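Can I take communion at a church I'm only visiting?

Zanham
Posted 5/16/24

I'm staying with my sister for a fortnight and want to go along to her church on Sunday. I was baptised as a baby, drifted off for years and started going again in October. Would it be rude to go up for the bread and wine when I don't know a soul there? Or rude to stay in my seat? I've been fretting over this all week!

Ruveno

It depends on the church, so have a look at their notice sheet or ask whoever's on the door. Ours welcomes anyone who's baptised. My sister-in-law's parish is Catholic and they'd ask you to come up for a blessing instead – you just cross your arms over your chest.

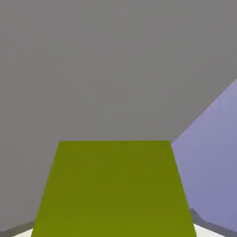
I stayed put for my first 2 visits and no one batted an eyelid. Read 1 Corinthians 11 beforehand if you're worried about your heart being in the right place, it helped me no end.

Bratu

just go up, its the Lords table not theirs. we get visitors most weeks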